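Use the good plates on a Friday

My mother kept her best crockery in a cabinet with a key. We ate off it at Christmas and when the priest came, and the rest of the year we had chipped white things from the market in Wandville. She has been gone five years now and I've got the lot in my kitchen, 716 miles from that cabinet, and I've decided I'm using it for beans on toast.

My friend Teodora Georgiou thinks this is barbaric. She has a full dinner set from Mavromatis, a wedding present, and it has been out of its box twice. She's saving it, she says. I asked what for and she changed the subject to her boiler.

I do understand the fear. I've broken three pieces since the spring, and the gravy boat really hurt - I stood there with the handle in my hand feeling like I was nine again and about to be shouted at. But I'd looked at that gravy boat through glass for most of my life and poured almost nothing out of it. The few months when it lived by the cooker and had custard in it were the best it ever had!

And the food does taste better, I'd swear to that in court. A fried egg on a plate with a bit of pattern round the edge feels like somebody has cooked it for you, even when you're in your dressing gown and the somebody was you.

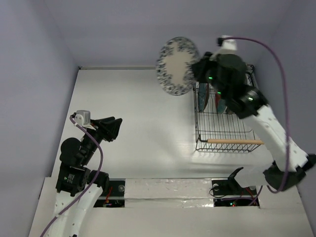

So what do you do when the set is down to four plates and six people are coming for dinner? You mix them. Put the odd ones out with whatever else is in the cupboard and let people choose, and I promise you they'll fight over the old ones.

Teodora is coming to mine in November. She's getting the soup bowl with the gold rim, and she can wash it up herself.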